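# Hattar moves filter coffee to a two-recipe system

Hattar, the coffee bar on the ground floor of the old Cilto building, has changed the way it brews filter coffee. Since the start of August the bar has worked from two fixed recipes, one for washed coffees and one for naturals, in place of the separate card that used to be written for every bag. The change applies to batch brew and to hand-poured cups. Espresso is not affected.

The recipes were written by Rasha Saliba, head of coffee, and Jad Kanaan, who runs the morning bar. Both use the same dose, 18 grams for a single cup, and the same kettle setting. They differ in grind and in the number of pours. Washed coffees get a finer grind and three pours after the bloom. Naturals are ground coarser and get a single long pour, which Saliba says keeps the heavier, fermented notes from taking over the cup.

"We had cards taped inside the cupboard door, and half of them were for coffees we no longer sold," said Saliba. "A new person on shift would pick the nearest one and hope."

Under the old method each new coffee was dialed in over most of a morning, and the result depended on who was working. Kanaan kept a log of brew strength through the spring, taking a refractometer reading from the first batch of each shift. The readings drifted most on mornings when the bags changed over, and least when one coffee stayed on for a full week. He found the grinder setting accounted for most of the difference. Water temperature, which staff had tended to blame, hardly moved.
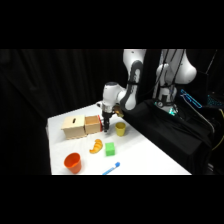
The grinder itself has also been serviced. The burrs were replaced in July and the dial was re-marked from a new zero point, so settings written down before that time no longer apply. Staff have been asked to throw out any personal notes that give a number on the old scale. Two settings are now marked on the collar with paint, one for each recipe, and baristas may move up to 2 steps either side of the mark without asking. Anything beyond that goes in the log with the roast date and the name of the coffee.

Water is still treated in-house. Hattar uses a cartridge filter on the main line, with a bypass valve that lets some untreated water through to keep the hardness up. The valve was set by Joelle Karam, the technician who looks after the bar's machines, and it stays where it is under both recipes. Karam will check hardness at each cartridge change and has left a test kit behind the bar for the weeks between.

Coffee for the filter menu comes from two roasters, Jinar and Brukatus. Jinar supplies the washed coffees and roasts a little lighter than Hattar's house espresso. Brukatus supplies the naturals. Bags are rested for 8 days after roasting before they go on the bar – a day or so longer than before – and the roast date is now written on the menu board next to the name of the farm or washing station.

Mireille Mahasneh, who buys green coffee for Jinar, said a fixed recipe is useful to a roaster as well. When a bar changes its method with each bag, she said, a complaint about a flat or sour cup is hard to trace. With the method held steady, the roaster can look at the roast first. Jinar has asked Hattar to send back a short tasting note with each order, and the first of these went out with the August delivery.

Prices have not changed. A batch brew is poured from the airpot and discarded after an hour. Hand-poured cups take longer, and during the morning rush, until 10:30, they are made only for customers drinking in. Decaf is still brewed by hand to order and follows the washed recipe, one step coarser, because it tends to clog the paper.

Jytte Zoëga, who owns Hattar, said the bar will review the recipes when the new-crop coffees arrive. Honey-processed lots are the open question. The bar has sold very few of them, and for now they are brewed as naturals. Saliba would like to try them on the washed recipe with a shorter bloom, and Kanaan has set aside one bag from Brukatus for the test.

Both recipes are printed on a sheet at the register, and customers who brew at home are welcome to take a copy. The grind settings on it are given as a comparison with table salt and coarse sea salt, as dial numbers differ from one grinder to the next.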